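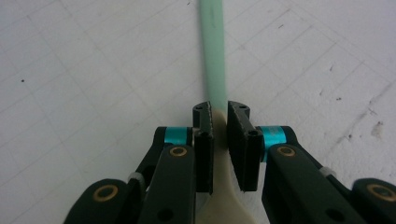 ### 4.2 걸이식 보관의 효용에 대한 재검토

주방도구를 서랍에 눕혀 두는 것보다 세우거나 걸어 두는 편이 낫다는 주장은 정리 관련 문헌에서 거의 상식처럼 반복된다. 그런데 그 근거를 거슬러 올라가면 대부분 한두 편의 실무 지침서에 닿고, 지침서는 다시 오래된 살림 안내서를 인용한다. 우리가 확인한 가장 이른 것은 1868년의 Gondale 살림 안내서인데, 여기서 권하는 것은 벽에 박은 못이었고 탁상용 기둥에 관한 언급은 한 줄도 없다. 벽걸이에서 얻은 경험칙이 언제부터 받침 달린 기둥에까지 적용되었는지는 불분명하다.

Irkine 보고서는 이 주장에 처음으로 수치를 붙였다. 30가구를 대상으로 도구를 꺼내는 동작 700건을 기록했고, 걸이식 보관에서 꺼내는 시간이 짧아졌다고 결론지었다. 본 연구진은 이 결론을 그대로 받아들이기 어렵다고 본다. 첫째, 비교 대상이 된 서랍은 칸막이가 없는 것뿐이었다. 둘째, 되돌려 놓는 시간은 측정하지 않았다. 꺼내는 쪽만 재면 걸이식이 유리하게 나오는 것은 당연하다. 고리에 구멍을 맞추는 동작은 되돌려 놓을 때 생기기 때문이다.

도구의 형태도 문제가 된다. 그림 1의 도구는 크림색 플라스틱 부분과 좁은 민트색 띠가 이어진 가느다란 모양으로, 바닥에 평평하게 놓여 있다. 이런 도구는 눕혀 두어도 폭을 거의 차지하지 않는다. 걸어서 얻는 공간 이득이 있다면 국자처럼 머리가 크고 굽은 도구에서 나올 텐데, 기존 연구는 둘을 같은 항목으로 묶었다. 우리가 선정한 도구 16종에서는 머리 폭과 손잡이 폭을 따로 적었고, 이후의 분석에서도 합산하지 않았다.
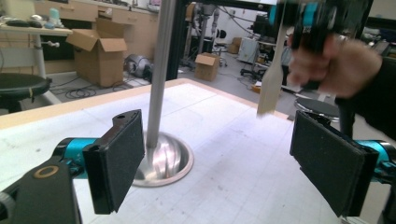 받침의 안정성에 관한 서술은 더욱 빈약하다. Haruna 정리 편람은 ‘무게 있는 둥근 받침이면 충분하다’고만 적고, 받침의 지름과 기둥의 높이가 어떤 관계여야 하는지는 밝히지 않는다. 기둥이 높아질수록 옆에서 당기는 힘에 약해진다는 점은 따로 실험하지 않아도 짐작할 수 있다. 그런데도 편람의 권고는 높이를 구분하지 않는다. 한쪽에만 도구가 몰려 걸린 경우도 다루지 않았다.

그림 2의 납작한 나무 막대는 폭이 좁은 주걱과 비슷한 모양이다. 나무 도구를 세로로 매달면 물기가 빨리 빠진다는 설명이 흔하지만, 본 연구진이 검토한 문헌 가운데 건조 시간을 실제로 잰 것은 Cellville 자료가 유일했다. 그마저 실내 습도를 기록하지 않았고, 조사 기간이 2월 한 달에 그쳤다. 난방 중인 부엌에서 얻은 값을 장마철에 적용할 수 있는지 의심스럽다. 따라서 이 절에서는 건조 효과를 걸이식의 장점으로 계산하지 않는다.

받침과 기둥의 배치에 대해서도 같은 유보가 필요하다. 그림 3과 같이 상판 한가운데에 둥근 금속 받침과 긴 봉을 두면 어느 방향에서든 손이 닿는다. 그러나 작업대 중앙은 도마와 그릇이 놓일 자리이기도 하다. 걸이를 쓰는 사람이 얻는 편의와 그만큼 줄어드는 작업 면적을 함께 따진 연구를 우리는 찾지 못했다. 실제 부엌이라면 기둥은 벽 쪽으로 밀려날 가능성이 높고, 그러면 사방에서 접근할 수 있다는 장점도 함께 사라진다.

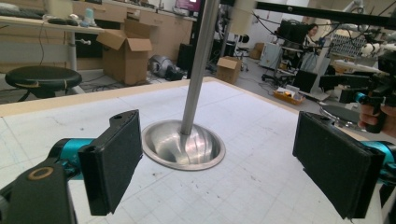 Perihan Ateş는 초고에 대한 의견에서 이 비판이 지나치다고 보았다. 도구를 찾는 데 드는 시간은 눈에 보이는지에 크게 좌우되며, 서랍은 칸막이가 있든 없든 열기 전에는 내용물을 보여 주지 않는다는 것이다. 그는 되돌려 놓는 동작이 몇 초 길어지더라도 ‘급한 쪽은 언제나 꺼낼 때’라고 덧붙였다.

이 지적에는 일리가 있다. 다만 가시성이 핵심이라면 입구가 넓은 통에 꽂아 두는 방식도 같은 이점을 가져야 하며, 굳이 기둥과 고리를 권할 이유는 약해진다. 통 꽂이와 걸이를 나란히 비교한 자료가 없는 상태에서 걸이식의 우위를 말하는 것은 성급하다. 4.3절에서는 보관 방식을 칸막이 서랍, 통 꽂이, 걸이로 나누고, 꺼내는 시간과 되돌려 놓는 시간을 별개의 변수로 다룬다.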